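I play most of my games on a handheld, and I think handhelds have become worse at the one thing they were made for, letting you stop. The hardware is fine. My Gillelon wakes from sleep in 2 seconds. The games are the trouble.
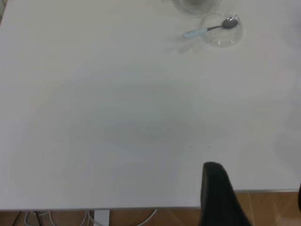
*A plain white table, plenty of room for a handheld and a stand.*

Take Trorkgate, which I bought in October and have put 80 hours into. It saves at gates, and the gates can be 11 minutes apart. If the battery dies between them, that stretch is lost. Haris Jafri, who plays it on a big screen at home, says this builds tension. Maybe so, on a couch. On a bus it means I miss my stop or lose my progress.

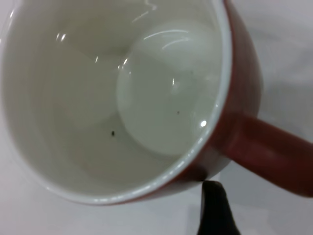 Sleep mode is the usual answer, and it isn't good enough. It fails when the battery runs out, when an update restarts the system, or when my daughter wants to play something else. A pause should survive all of that. I want to put the thing down next to a mug, a red one with a white inside like this or any other, and come back the next morning to the same spot. Magsi did it years ago with a single quick save that was erased on loading, so players couldn't abuse it. 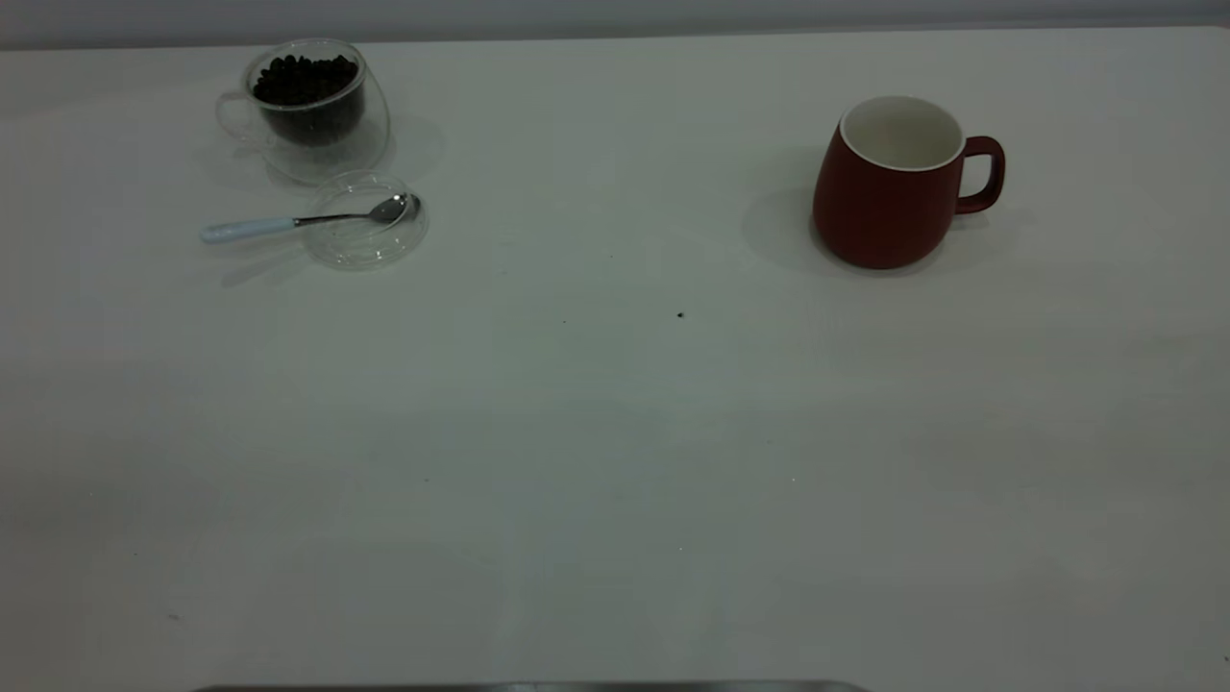

Studios say it's hard to add late, and I believe them. Then plan for it early. Hinarex, a much smaller game, lets you quit anywhere, even in the middle of a fight, and I've finished it 6 times. I'd gladly give up sharper textures for that – and I suspect many people who play in short sessions would too. Until it's common, reviews of handheld games should state how saving works, right next to the price.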